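Petdale Open

The Petdale Open is a tennis tournament held each October at the Drummond Tennis Ground in Petdale. It is played on outdoor hard courts and comprises singles and doubles events for men and women. The singles draws each have 32 players, four of whom come through a qualifying competition.

History

The tournament was founded by the Petdale Lawn Tennis Club as a members' championship on grass. It was opened to outside entrants under Jean Rankin, club secretary, who also introduced the women's doubles. The grass courts were costly to maintain in autumn and were replaced with hard courts after two successive finals were abandoned. The sports equipment firm Standetti became title sponsor in the following season, and the event was known as the Standetti Petdale Open until the agreement lapsed.
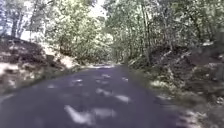 A wooded road in Petdale

Venue

The Drummond ground has 10 courts, of which four have permanent seating. Centre Court holds 3087 spectators and Court One holds 695. The remaining courts are open to holders of ground tickets. Play begins at 11 a.m., with an evening session on Centre Court during the first four rounds.
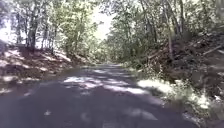 Spectators are advised to use public transport, as parking at the ground is reserved for players and officials. A shuttle bus runs from Petdale railway station to the main gate throughout the tournament. Those arriving on foot may use the local lanes, where a narrow road of dark asphalt passes between trees and has no painted lane markings. Walkers leaving after the evening session are asked to carry a torch. Bicycles may be left beside the practice courts.

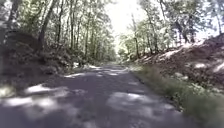
Late arrivals are admitted to the seated courts only at a change of ends, a rule applied at Petdale since the move to hard courts.

Notable matches

The longest men's final was won by Fiachra Kinsella, who saved three match points against Hélder Seixas before winning the deciding set on a tie-break. Kinsella served 37 aces, a tournament record. Seixas won the title the following year, defeating Crisanto Manalastas in straight sets.

Kazimiera Zawadzka holds the record for women's singles titles, with five. Her fourth was won without the loss of a set. She later served as tournament director and extended the qualifying competition from two rounds to three.

Trophies

The men's champion receives the Floltberg Cup, a silver trophy first presented in the club's grass-court years. The women's champion receives the Rankin Salver. Both are kept at the clubhouse, and winners are given a replica.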